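Nalero Hand-Held Gripper Pair -- On-Site Demonstration

Demo units | Favunar Automation, Surkdale

The Nalero is a two-piece hand-held gripper set for recording manipulation tasks without a robot in the cell. Each unit is held in one hand and worked by the operator. The same jaw geometry mounts to the Nalero arm flange, so motions recorded by hand can be replayed on an arm with no change of tooling.

Favunar runs demonstrations of the set at its Surkdale shop and, by arrangement, at customer sites. This page covers what a demonstration includes and what the host or visitor needs to have ready.

What is included

Two grippers, left and right
Two sets of jaw pads, one fitted and one spare
Marker stickers for the gripper housings
Cable set, 11 ft
Recording computer with Cropper installed
Bench fixtures for the standard task list

Format

A session takes half a day. The first part is a bench run by Favunar staff, using household and light industrial tasks: opening and closing doors, pulling drawers, placing small objects, stacking. Two-handed tasks are done with both grippers live. The second part is open time, and visitors may operate the grippers themselves. Gloves are supplied in three sizes.

Cabinet work takes up most of the bench run. A hinged door is a good test of a parallel jaw, as the grip has to hold while the handle swings through an arc and the wrist angle changes along with it. Operators new to the set tend to squeeze too hard on long vertical handles. A lighter grip lets the handle turn slightly between the pads, and the recorded path comes out smoother. 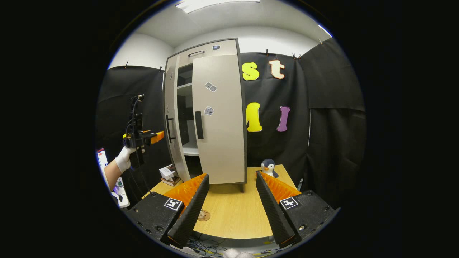
Drawers are simpler, but they show up jaw alignment problems quickly. If one pad contacts the handle before the other, the drawer racks in its runners and the recording shows a jerk at the start of the pull. Staff will go over the alignment check during open time. It uses the supplied gauge block and should be repeated after every pad change.

Jaw pads

Pads are replaceable and are held by two screws per jaw. Rated life is 50 hours of use on smooth handles and considerably less on cut metal edges. Visitors who want to try their own parts are welcome to bring them, up to the payload limit listed below. Sharp or oily parts should be mentioned when booking.

Software

Cropper handles trimming and sorting of recordings. It finds the open and close events of each jaw, proposes start and end points, and leaves the final cut to the user. The demonstration license is limited to 1,000 clips -- more than a session will produce. Recordings made by visitors can be taken away on a drive at the end of the day. Favunar does not keep copies unless asked to.

Specifications

Jaw type: parallel, two finger
Actuation: manual trigger
Payload, hand-held: 300 g
Mounting: hand grip or Nalero arm flange
Connection: wired

Site requirements for off-site demonstrations

One sturdy table, clear on at least two sides
Two grounded outlets within reach of the table
Even overhead lighting, with no direct sun on the work surface
A plain backdrop is preferred; Favunar can bring curtain and clips

Open day

The Surkdale shop holds an open day each September. No booking is needed for the bench runs, which repeat through the morning from 9:30. Hands-on slots are limited and are given out at the door. The arm cell is shown after lunch, replaying clips recorded at the bench that morning.

Ordering

Demo units are not for sale. Production sets ship with one pad set fitted, and spare pads are ordered separately. Pads from the earlier single-screw version do not fit the current jaws.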